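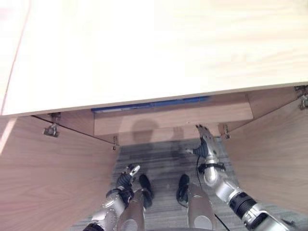
How do people here plan a viewing session for satellite passes when the orbit data keeps going out of date? I've been following a little weather cubesat called Ferrand since February, and I write down each pass the evening before so I know when to put the aerial out. Most of my planning happens at a desk with a big pale cream top and wood-grain side panels, and the bright light on a top like that makes pencilled notes terribly hard to read, so please forgive me if I've copied something wrongly! My trouble is that the times I work out drift. On the first evening they're spot on, a week later they're a few seconds late, and after three weeks I missed the start of a good pass altogether and only caught the tail end of the signal. I'm using a free program called Kunonance, which I like very much, but I can't tell whether the fault is in the program, in my clock, or in the satellite itself. I did ask at our astronomy evening class and was told to "update the elements", and I nodded as if I knew what that meant. Could somebody kindly explain it to a beginner who did her last bit of physics a very long time ago?
Niamh Cronin

Hello Niamh, and welcome! You've no need to apologise, I nodded at that one myself for the best part of a year.

The elements are a short set of numbers that describe the orbit at one particular moment. Your program takes them and works forwards from there. The further forwards it goes, the more the answer wanders, and for a satellite low down that can happen quite quickly. There's still a very thin bit of atmosphere up there, and it drags on the satellite and brings it down a touch. A lower orbit is a quicker one (which felt backwards to me when I first read it), so the satellite generally starts turning up earlier than old elements say it should. The drag isn't steady either. When the sun is lively the upper air swells and everything low down feels it more.

Now, you say your predicted times are late, which fits nicely with that - the satellite is getting there ahead of your prediction, and so you miss the beginning. I'd be fairly sure your program is fine.

In Kunonance, open the settings, look for the line that says where the orbit data comes from, and see what date it carries. If it's the same date as when you installed it, there's your answer. Mine has a tick box for fetching new data at start-up, and it was off when I got it. For a low cubesat I refresh every 2 or 3 days, and always on the afternoon of a pass I care about. For anything much higher you can be lazier.

Do check your computer clock as well while you're in there. I once spent a whole evening blaming a satellite when my old laptop was 11 seconds out. Set it to take its time from the internet and forget about it.

One more small thing, put your own height above sea level in with your location. I'm at 262 metres and had left it at nought. It makes very little odds to the times, but I felt better for having it right, and the low passes over the hill behind us do seem to tally a bit more closely.

If you've a clear view to the south, try for Terkimmont too. It has a lovely strong beacon and is very forgiving of a modest aerial. Do come back and let us know how you get on!
Malachy Foley

Same thing happened to me, it was old data. Delete the file and let it download again. Can't remember what the file is called, sorry, something with orbit in the name. Back it up first if you've added satellites by hand because I lost mine.
Braduria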